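Apr 26, 2018 – Clindmont cell, right arm gripper fault. Writing it up as a thread so the other sites running Hesel controllers can check theirs.

1/ Task is a bimanual phone pick. One arm picks, the other stays clear, then they swap. The fault: on a protective stop, the right gripper released its grip when it should have held position. The phone fell onto the table.

2/ It had run for 45 cycles that morning with no errors logged. The stop itself was legitimate. The two wrists came inside the minimum separation we set and the controller did what it was told. Everything after that is the problem.

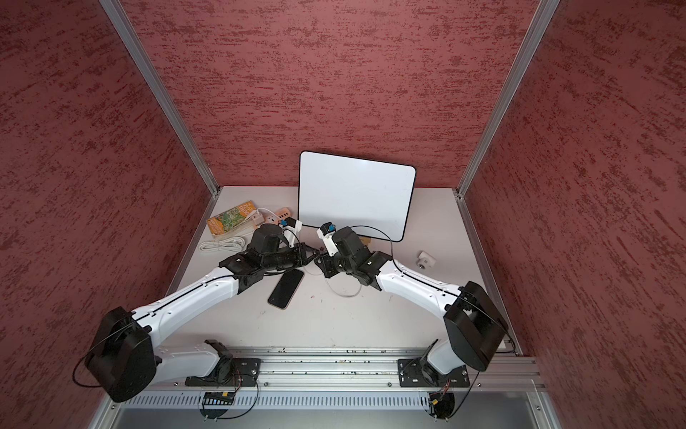 3/ Controller log shows the stop asserted, then torque on the gripper servo going to zero 300 ms later. The arm joints kept torque. So the stop category was right for the arm and wrong for the end effector, and they are configured in two different files.

4/ First suspect was a brownout on the gripper supply. Put a scope on it and forced the stop seven times. Voltage never moved. The gripper let go on every one of them. A fault that repeats that well is usually config.

5/ Second suspect was the cable at the wrist. Swapped it, no change. Swapped it back. I mention this only because the ticket still says "cable" and somebody will order one.
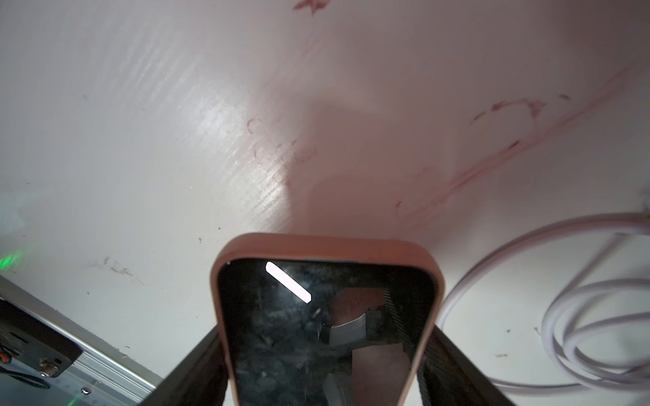
Does the left gripper have the same fault?

It holds through the stop. Same firmware, same finger pads, older config file. That difference is what sent me to the diff.

6/ The diff: one line. The watchdog timeout on the right gripper is set to 300 ms. On the left it is disabled during a protective stop. When the stop hits, the motion process quits sending setpoints, the watchdog sees silence and drops torque. Working as written.

7/ The line came in with the Citotov update, which ships a default config and overwrites the local one if the checksum doesn't match. Ours didn't match on the right side. We had edited the grip force there and left the left side alone.

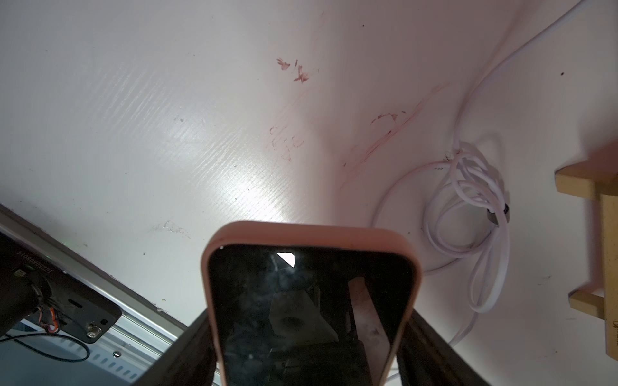

8/ Changed so far:
- watchdog on the gripper now holds last position during a protective stop
- torque drops only on a full e-stop
- config files are read-only after commissioning

9/ Side effect to be aware of: a gripper that holds through a stop also holds a finger through a stop. Manual release has to be within reach of the operator before you copy this change. Ours is on the front of the cell. If yours isn't, move it first.

10/ Hold current is the other cost. The servo sits under load the whole time the stop is active. I capped the hold at 600 seconds, after which it raises an alarm and waits for someone to take the part and acknowledge. It does not open by itself.

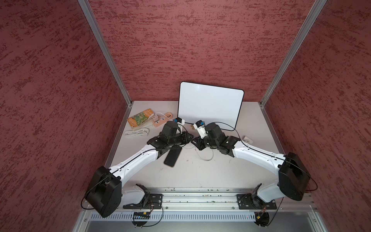

Kanagaratnam replied that their cell had the same overwrite after the update, on both sides, and asked whether the 300 ms value is safe to leave in if the stop logic sends a keepalive.

11/ It would work as long as the keepalive comes from a process that survives the stop. On our build it doesn't. Check yours with the arm parked and a block of foam in the fingers before you trust it.

12/ Still open: the log records the watchdog trip as "gripper idle", same code as a normal end of cycle. That cost more time than the fault did. Request is in with Hesel for a separate code. They have it down for July.

13/ Until then, search your logs for "gripper idle" straight after a protective stop. If you find that pair, you have this.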